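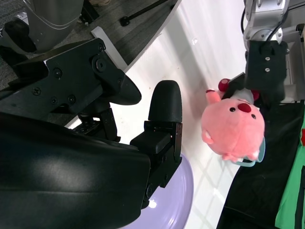 OK, black paint thread, as promised to the three people who asked. Our front door has been four colors since we moved to Plesmont and it is finally, finally black, and I have opinions now. The first one is that sheen matters way more than which black you buy. Same color family, totally different look: matte black metal just sits there being dark, and the big curved glossy part down in the lower left picks up a soft white highlight. A door does exactly the same thing on a sunny porch!

So before you go nuts comparing forty chips at the store, decide how shiny you can stand. I did it backward. I picked the color first (took two weekends) and let the guy at the counter pick the sheen in about four seconds.

He picked flat. For a front door. With a dog.

Flat looked amazing until the weekend. Very moody, very magazine. Then came nose prints, a grocery bag scuff, and a long pale smear at hip height from me shoving it open with my coat on. You can't really scrub flat paint either, the spot you rub goes shiny and now you have a shiny spot.

Second try was high gloss, because I overcorrect, it's my whole personality. Friends, high gloss shows EVERYTHING. Every brush mark, every dent from 1950-whatever, the place where a previous owner filled in an old mail slot and called it a day. I could see my own disappointed face in it.

My neighbor Hollis Szabo came over to look and was quiet for a while and then said "well, it's a door." Thank you Hollis.

Satin is where we ended up. I used the Marchetti exterior enamel, two coats over gray primer. A little bit of glow in the afternoon, wipes clean with a damp rag, hides the mail slot if you don't go hunting for it.

GRAY primer, by the way. I'd been putting black over white primer like a fool and every thin patch grinned right through. Ask them to tint it. Mine did it free.

Prep, which is the boring part and also most of the job:
take the knob and deadbolt off, don't tape around them. I have taped around them twice and there's a little fuzzy ring of paint on the plate that I will see until I die. Put the screws in a sandwich bag and write DOOR on it.

Then wash it, sand it dull, wipe it, let it dry. I use 220 grit by hand. If the old paint could be lead (ours is an old house, so we checked) test before you sand anything, please. The kits are cheap.

Order of painting on a paneled door: the panels first, then the short crosspieces, then the long sides. Go with the grain and then LEAVE IT ALONE. My worst marks were all from going back to fix one tiny thing after it had started to set up.

Also start early in the morning. You need that door open all day and you don't want to be standing guard at 10 pm in November with a coat on, holding a flashlight and yelling at moths. I had one moth. It's under the second coat now. It's part of the house.

A couple of replies asked about heat. Yes, a black door in full sun gets really hot. Ours faces north and has a porch roof, so I got lucky there. If you have a storm door over it and afternoon sun, read the warranty on the door first. My cousin Vaughn's storm door trim went wavy and he's still mad.

Cost: one quart of enamel did both coats with some left over, plus the small can of primer and one good brush. Spend the money on the brush. I bought the bargain one the first time and spent an hour picking bristles out with tweezers.

Somebody also asked if I'd do the trim black too. I held a painted board up against it and I think it's too much on our little house? The trim is staying cream. My husband wants the mailbox black so we're "in negotiations."

Things I still haven't solved: pollen. Pollen on a black door is a nightmare. Every spring it looks like somebody breaded it. If you have a trick that isn't "wipe it every day," I am begging.

Next up is the porch ceiling, which I want pale blue and which is currently the color of old teeth. I have five sample pots lined up on the railing and I hate three of them. Will report back when there's paint on something other than my hair.

© 12/08/2021 | Contact | Back to top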